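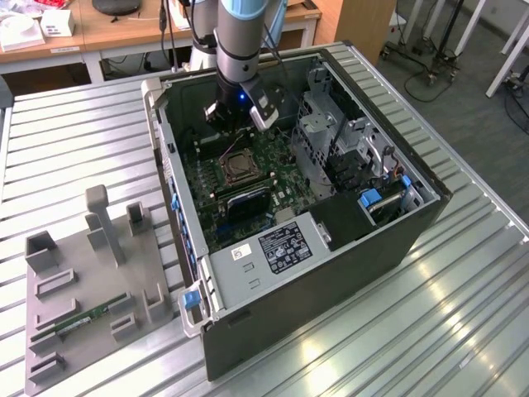 Desktop tower on its side with the side panel off.

Home Lawn Beds Workshop Tips by Month Contact

Crabgrass and Other Summer Annuals: Tips for the Home Lawn

Crabgrass is an annual. It comes up from seed in spring, spreads through the heat and dies at the first hard frost. Every plant you see in July came from seed dropped in an earlier year, and a big one can leave thousands more behind. Stopping the seed matters more than killing the plant.

Timing the pre-emergent

Crabgrass seed starts to sprout when the soil at a depth of two inches stays near 55 degrees for several days. Go by the soil and leave the calendar alone. A cheap meat thermometer pushed into the ground in the morning gives a good enough reading. Take it in the open lawn, away from the driveway. Soil along pavement warms first, and that strip is where crabgrass shows up earliest.

Put the product down before the seed sprouts, then water it in with half an inch of rain or sprinkler water. It does its work in the top layer of soil and is not much use lying on the grass blades. Don't rake hard or core aerate afterward.

If you plan to seed bare spots in spring, skip the pre-emergent there. Most of them stop grass seed too. Read the label for the waiting period. Some run to four months.

Spreader settings

The setting printed on the bag is a starting point. Weigh out enough for 200 square feet, mark off a patch that size and see whether the hopper runs empty at the far edge. Adjust and try again on another patch. Write the final number on a piece of tape and stick it to the handle. Murray Goodwin's lawn is 3000 square feet and he splits the load in two, half walking north and south and half east and west. Stripes are much less likely that way.

Sweep any granules off the walk and back onto the grass. Don't hose them into the street.

Mowing

Set the mower at three inches for bluegrass and three and a half for tall fescue. Tall grass shades the soil and many weed seeds need light to get going. Take off no more than a third of the blade at one cutting. If the lawn got away from you, raise the deck, mow, wait a few days and mow again.

Sharpen the blade twice a season. Pull the spark plug wire before you tip the mower, and tip it with the air filter side up so oil stays out of the filter. A file does the job on a blade that isn't nicked. Hang the blade on a nail by its center hole to check the balance. If one end drops, take a little more off that end.

Pulling by hand

Young plants with three or four leaves pull easily the day after a rain. By June they have started to branch, and from then on a dandelion fork or an old screwdriver helps. Get under the crown and lift. Plants that already have seed heads go in the trash. A home compost pile often doesn't get hot enough to kill the seed.

Isla Ashby asked about vinegar. Kitchen vinegar burns the top growth of small weeds and will burn the grass next to them too. Keep it for cracks in the walk.

Goosegrass, spurge and knotweed

Goosegrass has a flat, whitish center and sprouts a few weeks later than crabgrass. It likes packed ground, so core aerate in the fall where people cut the corner.

Prostrate spurge has milky sap and grows flat in thin, dry turf. Wear gloves, the sap irritates skin.

Prostrate knotweed is the earliest of the bunch and can be up before the grass is green. A spring pre-emergent put down for crabgrass is usually too late for it.

Filling in

Dead crabgrass leaves holes. Seed them in early fall, when nights are cool and the soil is still warm. Scratch up the surface with a garden rake, spread the seed, press it in with your foot and keep it damp until the new grass has been mowed twice. Then water less often and longer.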